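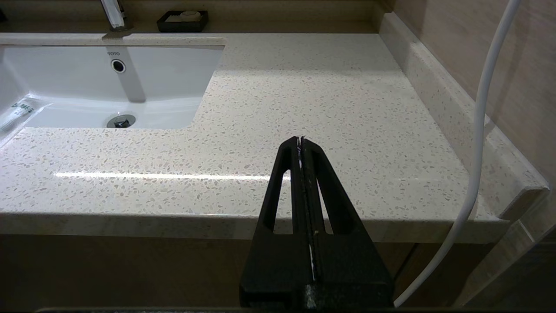
Augustina reckons I'm reading too much into the rebound numbers, and that a cricket ball fresh out of the box will always bounce a bit daft until it's been knocked in. Fair point! So this morning I gave the whole Plomden batch 200 drops each on the concrete before measuring anything (my ears are still ringing).

January, 10:40. Drop height 2000 mm, same as last time. Ball 3 came back to 379 with the seam down, and then did very nearly the same on its side, so either the knocking in has evened it out or I'm getting better at reading the scale. Ball 5 is still the odd one. It kicks left off the seam every time, and Erick wants to cut it open, but I'd like to keep it whole until Hiwot has had a go with it in the nets.

Switched to the Kazmi matting after lunch. Much deader, as expected, though the edge keeps curling up and I lost a good half hour hunting for the tape - please put it back in the top drawer, whoever has it!

Zawadi asked for seam heights too. Only got through the first four before the calipers died. New battery is on the Flurnen order.

Tomorrow: ball 5 again, on turf this time, and redo ball 2 where I forgot to write down which way up it was.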